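Search tickets Search Advanced
Filed under: Purchasing > Grippers and spares > Open requests

Ticket opened in November by the Surnwood office. Status: waiting on quote.

Request
We need to order replacement finger inserts for the Volo hand-held grippers and decide whether to buy more grippers in the same order. We have 8 grippers in use. The current spares box is down to the last 14 inserts, and each gripper takes one per finger. Two units already slip on smooth items.

What we tried first
Cleaned the inserts with a damp cloth and let them dry overnight. One unit improved, the other did not. Swapped left and right on the bad unit. No change. Checked that the plate screws were tight – they were. Put new inserts on that unit and the slipping stopped, so we are treating this as wear and not as a fault in the plates.

Reply from purchasing
Poltov can supply inserts in packs of 200 or singly. The pack price is much better per piece, but it would use up most of the spares line for this budget year. Please state how long a set lasts in normal use before we commit to a pack.

Update, 9:40
We don't have a good number for insert life. Nobody logged changes before this fall. We have started a sheet and will fill it in at each swap. Vigfúsdóttir offers a softer insert that fits the same plate, and we would like a small trial lot before choosing.

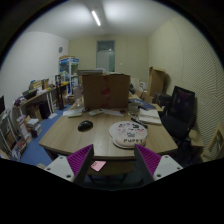 Insert choice depends on what the grippers pick up, so the quote should be based on desk work. The items are mostly light and many are slick or thin. On this desk the glossy mouse and the pen are the kind of thing where worn ribs would matter, and the raised wrist rest is where a softer insert might drag. The purple ribbed type is our baseline for the trial. Please don't let the supplier substitute a flat-faced one.

Plan for now
Order 8 of the softer inserts from Vigfúsdóttir, charged to trials. Hold the Poltov pack until the change sheet has a full month on it. No new grippers this round – the current ones are fine apart from the inserts, and the money is better kept for plates and screws.

Still open
Purchasing to confirm the lead time on single inserts in case we run out before the trial ends. Surnwood to attach the change sheet.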